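Harries to begin search for new director of football

Harries Football Club has confirmed that it will begin a formal search for a director of football, after talks with its preferred candidate ended without agreement. The club announced the decision in a statement to members on 8th February.

The position has been vacant throughout the current season. Recruitment has been handled in the meantime by the head coach's office, with support from the academy department. The club said this arrangement would remain in place until an appointment is made, and that no player contracts would be delayed as a result.

The preferred candidate, who is under contract with Ridbridge, had held two meetings with the Harries board. Ridbridge declined to release the candidate before the end of the season, and the parties were unable to settle on a date or on the terms of compensation. Both clubs described the discussions as cordial and said they would make no further comment on them.
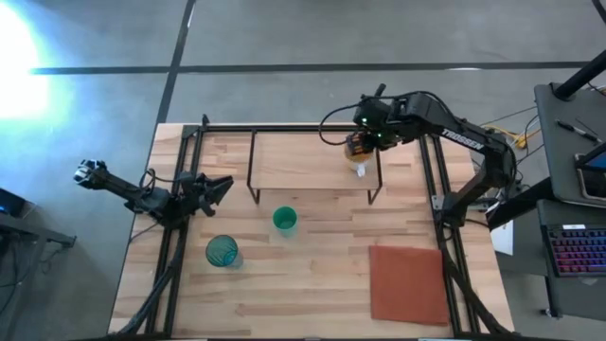 A black robot arm holds a small translucent cup over a wire stand.

Under the revised process, applications will be received by the recruitment firm Plernar, which will present a shortlist of 5 candidates to the board. Interviews are to be held in April at the club's offices. The successful applicant will be responsible for the senior squad, the women's program and the academy, and will report directly to the chief executive.

The board has also amended the description of the role. The new director will have final authority over transfers within an agreed budget, a power previously shared with the head coach. Any signing outside that budget will continue to require the approval of the full board.

The supporters' association, which has 1750 members, welcomed the announcement but asked that the club keep to its timetable. In a survey conducted by the association last month, 509 of the 900 members who responded said filling the position should be the club's first priority ahead of the next transfer window. The remaining responses favoured either an extension for the head coach or improvements to the training centre.

Harries are seventh in the league and have made one permanent signing this season, a defender who arrived from Jultar on a two-year contract. A second proposed transfer between the clubs, involving a midfielder, did not proceed.

The club said members would be informed of the appointment before it is announced publicly. Written questions about the process may be submitted to the club secretary, and responses will be published with the minutes of the next general meeting.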